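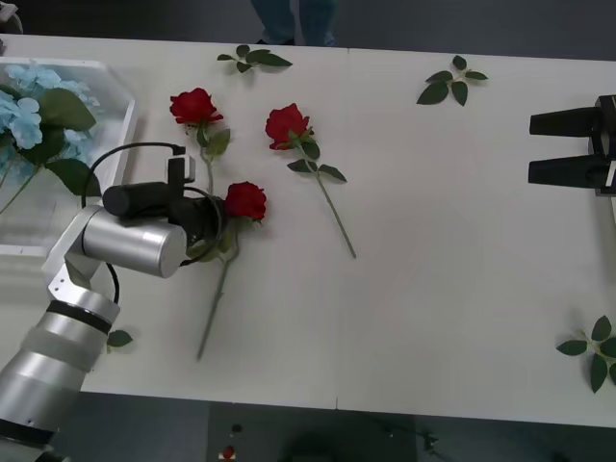 Home Topics Ask Members Log in

Search this site Go

Centerpieces for a retirement dinner, when do I start??

Sibel Türkmen
Hi all. Doing the tables for my aunt's retirement dinner at the Grurneck hall, end of September. 130 people, 10 per table. I said yes before I thought about it. Budget is small, whatever's left after the food. Real flowers or fake? The hall only opens to us at noon and dinner is at six. Also she wants candles and my uncle says the hall won't allow them. Never done this for more than my own kitchen table so talk slow please.

Nazmiye Oral
Fake. Did my sister's wedding with real ones and was up till 3 am cutting stems in a bathtub, never again. With fake you can make everything weeks ahead, box it up, done by one o'clock on the day.
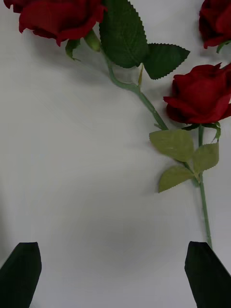 Keep them low, under a foot, or people can't see each other and they just move the thing to the floor. Call the hall yourself about candles, don't go thru your uncle. Ours let us use the battery kind. Buy 13 plus one spare, something always gets knocked over. And check the table size! Ours were round on the plan and long on the day.

Kaan Ersoy
real flowers smell nice tho

Bülent Kozan
Mix is fine, depends on the budget. We spent 97 on fake stems for a smaller dinner and sold half of it after for 40. Stick to two colors, three at most. Bend the leaves out a bit, they come squashed flat in the box and look cheap like that. Weigh down the vases with gravel, plastic stems weigh nothing and they tip. Do one whole table at home first, plates and glasses and all, becuase you'll find there's no room left for the bread.
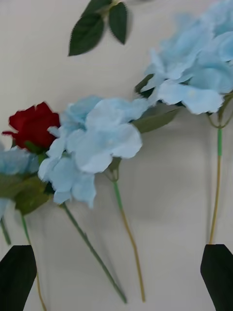
Red rose with light blue

Borrow the vases if you can. Ask at church or school, somebody has a box in the basement. Label theirs with tape on the bottom.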